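Linarel cell (simulation)

By Dumisani Dlamini, December

This site uses cookies to remember your reading settings.

The Linarel cell is a simulated robot cell at Grinthorpe. It is used to prepare gripper settings before they are loaded on the real arm. The cell has one arm, one gripper with two fingers, and a wrist camera that looks along the fingers. The room model is named Carré and contains furniture and a tiled floor.

Setup

The operator first loads the room model, then the arm. The gripper is opened fully and the camera view is checked. Both fingers must be visible in it, with free space between them. If one finger is missing from the view, the camera mount is moved in the model and the check is done again. The zero position of the fingers is then saved under a new number. The present one is 117.

Care

The cell has no parts that wear, but its files become old. When the real gripper receives new fingers, their shape must be changed in the model also. After each change the arm runs a test of 321 steps, in which it opens and closes the gripper near the furniture. Contact errors are written to a log called Jernidgate.

Known faults

In version 2 the fingers could pass through thin panels. This was repaired in version 4 by a smaller time step, which makes the test slower. A saved zero position from version 2 should not be used in later versions.

Last updated: December

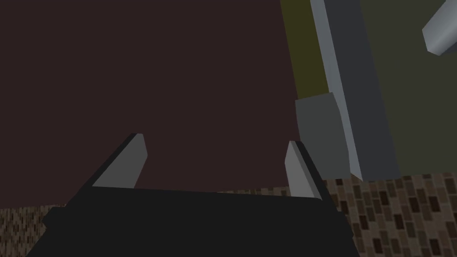 Grinthorpe Robot Simulation Department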